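Handout 6: Working Rules for Two-Arm Cells
Course: Automation Practice, Graden Technical Program
Instructor: Jaqueline Lozano. Revised 4/22/26
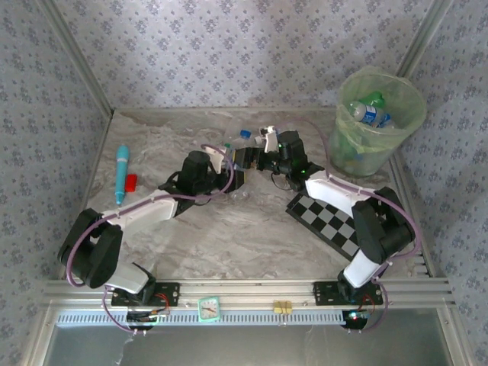 These rules apply to every student who runs a cell in room 105. Read them before you sign up for bench time.

1. Before power

Walk around the enclosure and check that the arms are parked. Follow each cable from base to gripper by hand. A cable should have slack at the elbow and should never cross the path of the other arm. Remove anything from the floor that your task sheet does not list.

2. Shared space

Two arms that can reach the same point need a rule for who goes first. In this course the left arm has priority unless the task sheet says otherwise. The other arm waits until the first gripper has cleared the center. Write the order down in your log.

3. Speed

Keep first runs at or below 600 on the controller's speed setting. Macario Carrillo or I must sign the log before you go higher.

4. Hands

Hands stay out of the enclosure while the motors are on. If an item rolls away, press stop, wait for the motors to release, then reach in. Pausing the program does not count as a stop.

5. Calibration

Check calibration at the start of each session. If the board has been bumped, run it again and note the new values.

6. Reporting

Report every contact between arms, even a light one, on form 521. Leave the cell as it is until Rutilio Zepeda has looked at it.

Related handouts
Handout 4: Stop Circuits and Resets
Handout 5: Reading a Task Sheet
Handout 7: Log Keeping
Sample log, Plusden cell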